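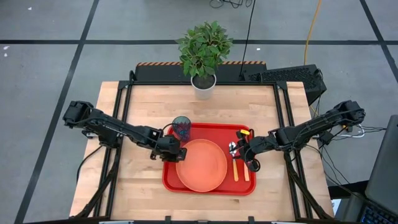
A butcher-block tabletop in light wood strips, on a gray concrete floor.

Karthik Sarkar bought his first maple board from a school that was getting rid of its woodshop benches. He still has it, and it still isn't flat.

"I planed it four times," he says. "Every November the heat comes on and it cups again. I use it for cutting tile now."

Sarkar runs Munshi, a two-room shop in Skirkwood that makes and repairs wooden counters. Most of the work is repair. People bring in tops with black rings by the sink, burn marks, or a seam that has opened up along the glue line.

The seams are the ones he likes. He cleans out the old glue with a thin saw, wets nothing, and clamps the top overnight. "If you try to fill the gap with putty it looks fine until summer. Then the wood swells and pushes it out."

He is less patient about finishes. Customers ask him for something they will never have to think about again, and he tells them to buy stone. For a kitchen he uses mineral oil, 3 coats in the first week, then one whenever the wood looks pale. For desks he uses a hard wax.

Sarkar came to the trade late. He kept the books for a flooring supplier until 2000, and he says the desk job taught him how to write an estimate. His own estimates fit on one page. The biggest so far was for a bakery counter, which came to $2891 with delivery.

"They wanted it without the overhang," he says. "I talked them out of that - you need somewhere to put your knees."

He has no plans to take on bigger jobs. The back room holds two long tops at a time, and both spots are spoken for through the end of winter.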